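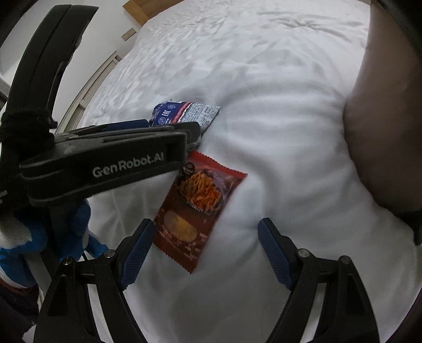
Open fingers on either side of the red packet

Hand-held gripper: how to record picking up snack packets on a bedsheet?

Posted by Triin Kuusk, Jekirstead

Hello everybody. First, sorry for my English, I try to write clearly.

I am recording demonstrations with a hand-held gripper for a small project we call Pearce. The task is simple: pick up one snack packet from a bed and put it in a box. I do it by my own hand, and later the arm must learn it from the recordings. I have 179 recordings until now. The policy we trained on them goes to the right packet nearly every time, but then it closes too high and takes only air, or it pushes the packet away and makes a big fold in the sheet.

My questions are these. Should I make the sheet flat before each recording, or leave it wrinkled? In which direction should the fingers come, across the short side of the packet or along the long side? And is it bad that a second packet lies so close to the one I want? In the picture you see the red one, which is the target, and the blue and silver one behind it. My knee is also often in the view, because I sit on the bed when I record. I don't know if this matters.

Thank you for any advice.

Ryan Wragg

Leave the sheet wrinkled. If you make it flat every time, the arm will only know flat sheets.

For the direction, go across the short side, always. A pouch lying at an angle means you turn your wrist first and then go down. Many people turn and go down at the same moment, and the policy learns a kind of average that lands in the wrong place. I would do it in this order:

Stop above the packet with the fingers fully open.
Turn until one finger is on each long edge.
Go down until the tips press the sheet a little.
Close slowly, wait one second, lift.

The third step is your problem, I think. On a hard table you feel when you touch. On a mattress you don't feel it well, so you close too early in some recordings and too deep in others. Watch 5 of your failed runs next to 5 of your recordings and compare the height of the tips when they begin to close.

Keep the second packet. Only change its place often.

eltia_user

just record more. we had 900 for one task and then it was ok

Horkville Bench

I agree with Ryan about the height, but not completely about the second packet. In the beginning I would record one part of the set with the target alone, and add the other packet after the grasp is working. When both are wrong at the same time you can't tell which one is confusing it.

About the knee: try to stand beside the bed and bend over, or kneel on the floor. The robot will not have a knee in its view, and the policy may use yours as a sign of where things are. If you can't avoid it, change sides every few recordings.

One more thing — throw out the recordings where you corrected yourself in the middle by nudging the packet with a finger. I kept mine and had to delete them later, and the pushing went down a lot after that. Small corrections in the air are fine to keep.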